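Workshop Tips: Buying Hand Grippers Without Blowing the Budget

Posted Jul 24, 2026

I've been planning my gripper setup since February, and I've made most of the dumb purchases already, so you may as well get some use out of them!

First one: buy the pair. I started with a single hand-held gripper from Flodano because it was on sale, and then spent weeks annoyed every time I wanted to hold a box with one and pull something out with the other. The second one cost me more by itself than the pair would have. Heather MacKinnon told me this before I ordered and I didn't listen (sorry, Heather).

Second, put finger pads on the list from day one. The textured kind grabs plastic bags and paper packets much better for me than the smooth ones do. I order 3 spare sets at a time from Bisance, and I keep them in the same drawer as the screwdriver that fits the frame. Check the screw size before you buy, by the way. I own a whole set of hex keys that fit nothing.

My total so far is $484, and $200 of that was the first gripper. The rest went on the second gripper, pads, cables and a storage box. If I were starting over I'd set aside a bit for cables right away — the short ones are never long enough to reach across a table and you end up buying twice.

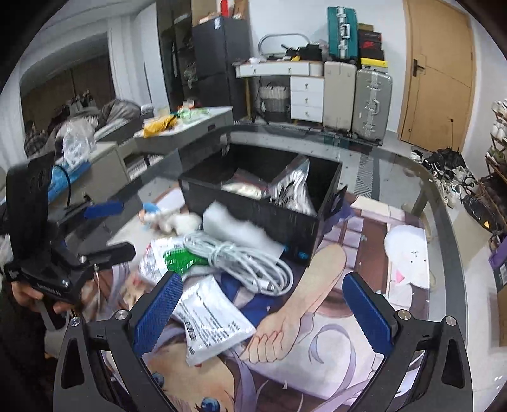
Blue pads on both grippers, and my usual sorting spread on the glass table.

Now, the table. Please don't buy a special one! I priced a Fonseca workbench, got very excited, and then measured the living room. Any steady table you can walk around will do. A printed cloth makes a glass one a lot nicer to look at all afternoon. Do think about where things live afterward, though. An open box is my favorite storage, no lid to fight with, and a long cable goes back in easily if you coil it first.

For practice stuff, spend nothing. Bags, packets, foam sheet, a small plush toy — soft and crinkly things teach you more than wooden blocks ever will, and you've got them already.

Olga Leitão wrote in to ask about the Fleto carrying case. It's nice, I had one on loan for 13 days, but I'd put the money toward pads first and look at cases next year. An old suitcase with a towel in it works fine for the car.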